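Stop hiring the deck

Zane Lukoševičius
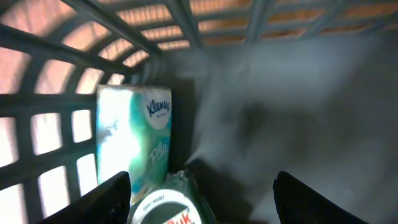
Pliltbridge Marketing Network / Opinion / Agency Search & Pitching Group

Four agencies on a shortlist, seven weeks of unpaid work, one winner. Then the client asks for a different creative lead by May. I have watched this happen so many times now that I could set my watch by it.

The pitch is broken. Everyone in the trade says so over drinks and then goes back to the office and says yes to the next one. I did it too, for 18 years, on both sides of the table.

Last spring I sat in on the review at Clikier. Decent company, nice people, a real product to sell. They wanted a new agency of record and they wanted to see "the thinking". So four shops did the thinking. Full campaigns, media plans, a fake jingle in one case. Sutine brought nine people to the final meeting, and I'd bet money that most of them never worked on the account again. Zarei brought two people and a short talk about what they'd want to find out first. Zarei lost. Of course they did.

What did Clikier buy? A very good meeting. The campaign that won was never run, not a line of it, becuase it was written by people who had met the client twice and had no sales numbers. The marketing director told me later the real work began from zero. So why pay for the theater? Well, they didn't pay. That's the trouble. The losing shops paid, and their other clients paid, in late nights and tired junior writers who should have been on the accounts that keep the lights on.

I hear the defense all the time. Competition keeps agencies sharp. Fine, maybe. Plumbers compete as well and I have never asked one to put in half a bathroom so I could see how it felt.

Also procurement. I don't hate procurement, some of the sharpest questions I ever got came from that end of the table. But give them a scoring sheet and they will score what's on it. Slides can be scored. Whether the account director will pick up at 7 in the morning when the ads have gone out with the wrong price, no column for that.

My proposal, for what it's worth. Talk to a lot of agencies, cheaply, by phone. Call their old clients, and the ones who left especially. Pick two. Pay each of them for a small real job, something that would have to be done anyway. A store mailer, a landing page, whatever. Even $2000 and a proper brief would tell you more then any final presentation. You find out who asks questions. You find out who goes quiet when the budget shrinks. And if both are good, you have two finished pieces of work and a hard choice, lucky you.

And meet the team. The actual team, the people whose names go on the time sheets. If the agency can't say who they are yet, wait until it can.

Agencies, you're not off the hook. You can say no. A mid-size shop that turned down every unpaid pitch for one year would save a good chunk of salary, and probably keep a few of the people it's now losing. The big ones could end this in a month if they wanted to. They don't want to, they win too often.

Sutine has the Clikier account for now. I'm told there is talk of a review.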